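Tautahi Lesson Outlines: Data Card

Summary

Tautahi is a collection of 3,913 adult Bible class outlines, transcribed from typed and handwritten originals and stored as plain text. The outlines cover the Old and New Testaments and were prepared by lay teachers for weekly classes of mixed ages. The collection is maintained by Darcy Harawira on behalf of the Kuneck Study Library.

Contents

Each record holds one outline. The fields are:

record_id: a permanent number, never reused
book: the book of the Bible, in its common English form
passage: chapter and verse range, where the teacher gave one
title: as written on the original
body: the full text of the outline
questions: discussion questions, one per line
notes: remarks by the transcriber

Outlines that treat more than one book are entered under the book named first. The Psalms are the most heavily represented, followed by Genesis and Luke. Obadiah and Philemon have 7 outlines between them.

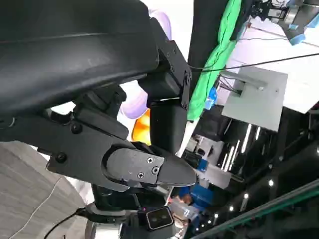

Spelling has been left as the teachers wrote it, including variant forms of place names. Scripture quotations longer than two verses have been replaced with a reference, as several of the translations used remain under copyright. Underlining in the originals is not preserved.

Preparation

Transcription was carried out in two passes. The first pass produced a working text. In the second, a different reader compared that text with the original and entered corrections in the notes field. Illegible words are marked with a question mark in square brackets. Names of class members, prayer requests and personal remarks were removed before the second pass.

The topic labels were assigned with Cerneo, the library's subject list, and have been checked for the first 2,000 records only. Labels on the remaining records should be treated as provisional.

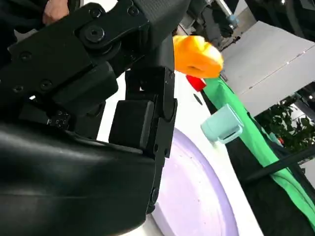
Intended Use

The collection is suitable for lesson planning, for the study of how lay teachers approach a passage, and for building search tools for small libraries. It should not be cited as the teaching of any denomination. The outlines reflect the views of their authors, and several disagree with one another on the same text.

Known Gaps

Outlines for children's classes are held separately in the Humico collection. The books of Chronicles are thinly covered. Dates were seldom recorded on the originals and are therefore omitted.

Corrections

Please send corrections to the maintainer with the record_id and the proposed wording. Accepted changes are published each August.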